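Open workshop at Grelberg, 2023-12-22

I went to Grelberg because the flyer promised a home-built robot that tidies up a room. I have been promised that before, at Clakthorpe, where it ran into a table leg. The build here is called Zerkex. The plan is to collect a lot of hand movements with hand-held grippers, then train an arm to copy them. The log stood at 417 takes. My first question was how many were any good, and the answer was long and had no number in it.

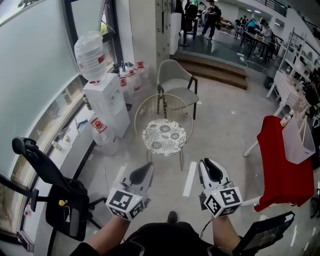 Lụa Lương thought I was being unfair, and said a shared workshop has to start with plain, boring takes before anyone can judge the arm. Fair enough. I would still like to see the boring takes turn into something.

The grippers are the part I liked. They are simple, and I could follow how each one closes. Less clear is how well the printed markers hold up when a hand gets in the way. I asked twice.
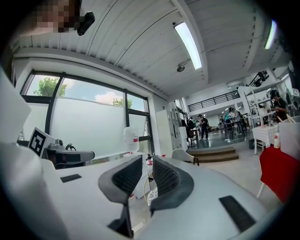
Gripper fingers up close, with the workshop behind.

Parts are on a wish list with 21 lines, and 10 of those are spares. I take that as a sign of what breaks. The next test is a chair cushion, picked up and put back 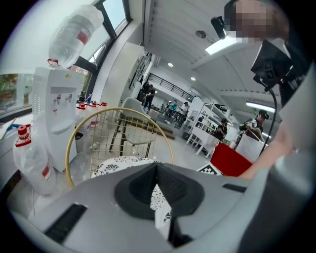
in the same spot, 2 times in a row, with no help. That sounds small, and I think it is the right size. If it works I will come back and say so. Entry was free, and parking is behind the Tse building.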